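Tidying demos keep getting rejected, what are we doing wrong?
Posted by jernmont_basement, Aug 29, 2019

We're collecting examples for a policy that is supposed to tidy rooms. Hand-held grippers, one in each hand, marker cubes, the usual. The rooms are mostly white furniture on purpose, which seemed clever at the time.
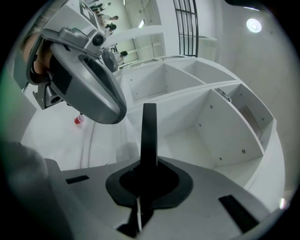
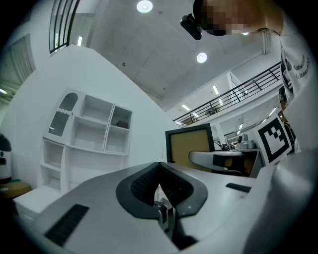
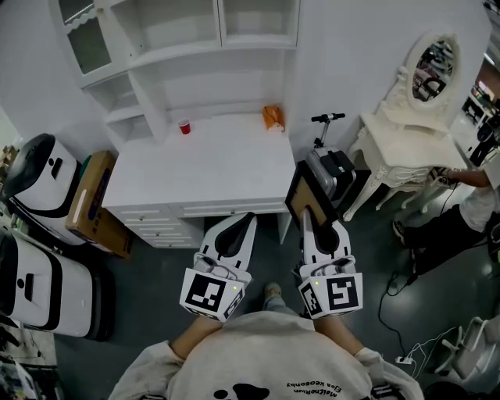
So far we have 2,978 episodes, and our filter throws out 522 of them. The log says "tracking lost" for nearly all of the rejects, which is about as useful as a smoke alarm that says "house." The rest train fine, but the policy hovers next to a cup and thinks about its life. Do I fix the filter, the people or the furniture? Changing the furniture is the one thing I have no budget for.

Roland Lockwood

Start with the people, they're cheapest to adjust. Pull 83 rejects at random and watch them all the way through, with coffee. When we did this at Torkar, most of the bad ones had the same cause: the operator rolled a wrist and turned the markers away from the head camera. It takes a fraction of a second and the tracker never forgives you.

Then look at the hovering separately. People pause before a grasp, usually while deciding what to pick up next, and your policy is learning the pause very faithfully. Have them decide before they hit record. Trim the front of every episode too. We cut anything where the gripper sat still for more than 2 seconds and the hovering mostly went away. It came back for spoons. I have no explanation for spoons.

White furniture is hard on feature matching, so leave some clutter out. Our best room was the one we were ashamed of.

insaurralde_fan

just collect more data

rotach_user

Agree with Roland on the wrists. One more: check that the clocks on your head camera and both grippers agree. Ours drifted a little over a long afternoon, and every late episode showed the fingers closing just before they got to the object. We spent most of August blaming the operators and I still owe two of them lunch.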